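Progress report to the Stornden Fund, September
Storage and small parts project, Drummond workshop
Prepared by Aivar Koppel

The last report promised that by now every loose small part in the workshop would have a bin, every bin would have a label, and people would find things faster. The first is mostly true. The second is true on the shelves nearest the door. The third I can't back up yet, and I would ask the Fund to read the user comments in the Jaster proposal with that in mind, as they were collected before a single bin was in use.

What the money went on

The grant covered 80 plastic bins, two shelf units, label stock and a day of carpentry. All of it has been delivered and paid for. The shelf units went up on a Tuesday and needed packing under one foot because the floor slopes toward the drain. The carpenter thinks they will hold. I think so too for plastic bins with clips in them, and I have asked that the fixings jars and the Stiramix tins stay on the old rack, which has carried them for years without complaint.

Jaster wanted lidded bins throughout. We bought open ones for the bench and lidded ones only for the top shelf. The quote for lids on everything was more than $200 over what we had set aside, and I have yet to see a lid in this building go back on the box it came from.

Sorting

Sorting started with the drawers under the long bench. We took a drawer at a time, tipped it out, and put the clips, caps, ties and spacers into bins by kind. It went slower than planned. The plan allowed a morning per drawer. The first drawer took a day and a half, most of that spent arguing over whether clips should be sorted by size or by use. We went with size. I still expect that to be reopened by whoever runs the repair evenings, and there is a case on their side.

The current arrangement is one clear bin on the table for whatever is being sorted, with the small pieces going in from the tabletop one at a time. It is dull work and it should be done in short spells. Long spells produced the mixed bins we had to redo in the second week.

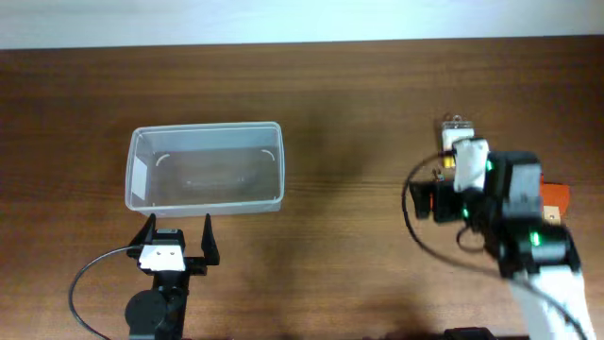

Why use clear bins when the opaque ones cost less?
People look before they read. With a clear bin they can check the contents from the side, so a wrong or missing label does less harm, and a bin that is running low shows up without anyone lifting it down.

That argument holds for the lower shelves. I am less convinced higher up, where the light is poor and a clear bin full of clear clips looks much like an empty one. If the Fund is asked for more bins next year, I would want to see opaque ones tried on the top shelf first.

Labels

The labels are the weak part. The stock we bought was sold as removable, and it does come off, sometimes when you want it to. We tried a strip of white tape under the label on a few bins and those have stayed put so far. I wouldn't call that a result. They have had a few weeks of light use by people who knew they were being tested.

Wording is not settled either. "Misc. clips" appears on more bins than it should. I have asked for it to be dropped and for odd pieces to go into a single odds bin, emptied monthly. At the time of writing that bin is the fullest one in the room.

Targets

The original target was 70 bins filled, labeled and shelved by the end of this period. We have missed it. The bins exist and the shelves exist, but the drawers at the far end have not been touched, and I won't report them as "in progress" when no one has opened them. I have moved the target to the next report and would prefer it not be raised in the meantime.

The proposal also promised a measurable saving in search time. No one timed anything before the work began, so there is no baseline and there can't be one now. I suggest we drop the measure. A short log of parts bought in error because the existing ones couldn't be found would tell us more, and the receipts for that are already in the office.

Next period

Finish the far drawers. Replace the failed labels, with tape under all of them. Hold off on any further purchase until the present bins are full. Jaster has sent a brochure for a rotating rack and I have not replied to it.

No additional funds are requested.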